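Last updated: October

I have been putting off this review of the Isport service kit because I wanted to give it a fair run first, and a fair run with a pair of hand-held grippers means a lot of folding. We have two of them here, both with the blue ribbed pads, and between my sister-in-law and me they get picked up most mornings before breakfast and put down again when somebody needs the bed. Anything used that much needs looking after, and up to now my looking after had been a kitchen sponge and a screwdriver from the junk drawer.

The kit comes in a flat zip pouch. Inside you get a pin driver, a set of feeler strips, a small bottle of joint oil, a stiff little brush, a spare set of pads and a folded card of instructions. I paid 868 for mine in the Fleria shop, and by the time I went back to look for a second one it had gone up to 893, so make of that what you will. It's a lot of money for a pouch! I grumbled for a week and then ordered it anyway.

Let me start with the pin driver, which is the part I love. The pivots on these grippers loosen a hair at a time and you don't notice until the jaws start closing a little crooked. The Isport driver has a collar that sits over the head of the pin, so it can't skate off and scratch the linkage (I have the scratches from the old screwdriver to remind me). You turn until it clicks, back off a touch, and open and close the jaws a few times by hand. The whole job, both grippers, takes me 17 minutes with coffee.

The brush is good too. Lint packs down into the ribs of the pads, especially after towels, and you want to brush along the ribs and then give them a wipe with a barely damp cloth. Please don't oil anything near the pads. I did it once with a bottle of Tawfik oil, a perfectly nice oil, and spent the evening washing rubber with dish soap.

The feeler strips I can take or leave. You slip one between the closed pads and pull, and it should drag the same at the tips as it does lower down. Solange Cordeiro, who taught me to fold with these things in the first place, does the same check with a strip of receipt paper and gets on just fine.

Where I do have a complaint is the card. It has you set the jaws on a hard table with nothing in them and then calls it done, and I'd never stop there. Dark, smooth clothes on a soft bed will show up a badly set pair faster than any strip will.
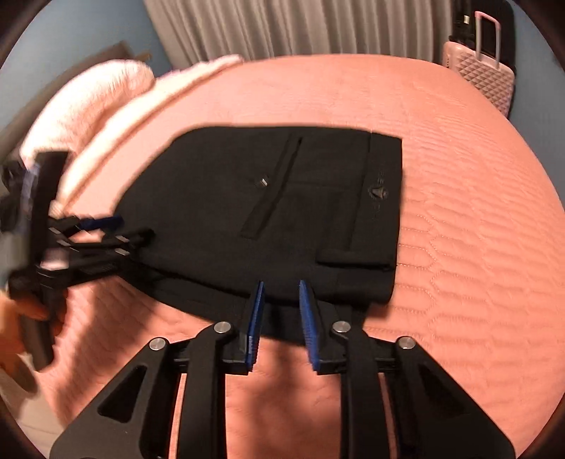
So after every adjustment I fold a few real things, starting with something that has a thick waistband and finishing with something thin. If the thick one goes well and the thin one slides, I go back to the pins before I blame the pads. The spare pads, by the way, are a snug fit and needed a good firm push with my thumb, but they haven't budged.

I also tried the Clustura kit, which a neighbor lent me. It's cheaper and the pouch is nicer, but the driver has no collar and the oil bottle leaks at the cap. If you only have one gripper and use it now and then, it would do you fine. For a pair that works every day I'd buy the Isport again, tuck the card in a drawer and keep a stack of old pants handy for testing. I do wish they sold the driver by itself.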